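Zuner Tenants Win Their Heating Fight, Mostly

The residents of the Zuner building on Trindotero Street have been promised heat. They have been promised it before, in writing, on letterhead, and once on a banner in the lobby. What changed in March is that the promise now comes with a dollar amount attached.

Sikder Property, which manages the building, agreed to credit each household $2,701 for two winters of what its own letter calls "intermittent comfort." Tenants had been using shorter words. The deal also calls for a new boiler before next winter and sets a minimum of 68 degrees during the day, a figure the city's housing code has contained for years without anyone at Sikder being visibly moved by it.

"I read the letter twice with my coat on," said Elvia Ocampo, who has lived on the fourth floor for 13 years and kept a notebook of the temperature in her kitchen. The notebook ran to three volumes. The third was entered as evidence at the mediation hearing, where Sikder's attorney asked whether her thermometer had been professionally calibrated. She had brought a second thermometer. They agreed.

Space heaters filled the gap, at a price. One family showed the mediator a January electric bill that was nearly double the one from the fall. The management company's advice at the time, sent by email at 6:40 in the morning, was to "consider layering."
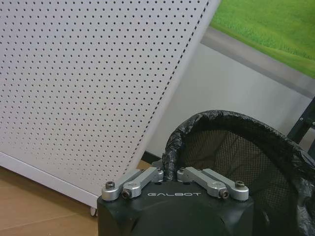

White perforated metal on a light wood floor.

The old boiler, a Tivow installed when the building was still a shirt factory, will be taken out over the summer. It has been repaired so often that the invoices, stacked for the hearing, were taller than the water glass next to them. Sikder had argued that the machine was sound and that the problem lay with residents opening windows. Tenants replied that several of the windows could not be closed.

Crisóforo Bermúdez, who speaks for the company, called the agreement "a warm outcome for everybody" and then asked if he could rephrase that. He could not immediately say which contractor would do the work or when a permit would be filed.

The credit will be spread over the next year's rent. Tenants who moved out before March can apply for a partial amount by mail, using a form available in the management office, open from 10 a.m. to noon. The office has its own thermostat.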